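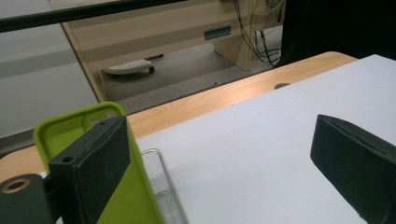
3 min read

Search the site Search Go

Phone cases: the questions you keep asking me

I get a lot of messages through the shop about cases, and most of them are the same handful worded differently. So I've put the answers in one place. I run Gridby, a small online shop for phone bits, and I've been selling cases long enough to have strong opinions about them (sorry in advance).

Will the lime green look as bright when it arrives?

Yes! It's properly bright, the sort of green you can find at the bottom of a rucksack. If you want something quieter, go for the sage by Hulov, which is closer to a garden shed colour.

How do I know which case fits my phone?

Go by the full model name in your phone's settings, and don't trust your memory. The camera cutout is where it usually goes wrong. Two phones can be the same height and width and still have the lenses in different spots, and then you've got plastic across half your photos. If you're stuck between two models, send me a message with the name copied exactly.

What's the raised rim for?

It stands a little proud of the screen, so when you put the phone face down on a table the glass isn't rubbing on whatever's there. It helps with flat drops too. It won't do much if you land on gravel — I've tested that one by accident, outside a Tratano café, with a phone I'd owned for 18 days.

Can I use a screen protector with it?

Most of them, yes. The ones that go right to the edge can lift at the corners when the case goes on. I'd fit the protector first, leave it overnight and put the case on in the morning. If a corner pops up, take the case off, press it down and try again from the bottom end.

How do I get a case on without a fight?

Camera side first. Tuck that corner in, then the one next to it, and work down the long sides with your thumbs. Coming off it's the same corner first. Please don't lever it with a butter knife, I've had the emails.

How do I clean it?

Phone out, then lukewarm water, a drop of washing-up liquid and a soft cloth. An old toothbrush is good round the camera openings, where pocket fluff collects. Let it dry completely before the phone goes back in. I do mine on a Sunday with the telly on.

Will a clear one go yellow?

Sooner or later, a soft one will. Sunlight speeds it up and so does hand cream. The harder Aguirre ones hold out longer, though they do show scratches more. Coloured cases hide all of it, so that's what I use myself.

What's postage?

Under 75 grams goes as a large letter, and a single case nearly always does. Orders in by 17:00 go out the next working day, a bit slower in December.

Can I send it back if it's wrong?

Course you can. Pop it back in whatever it came in and I'll swap it or refund you.

1,025 shares | 18 comments

We use cookies to remember your basket. Accept Manage settings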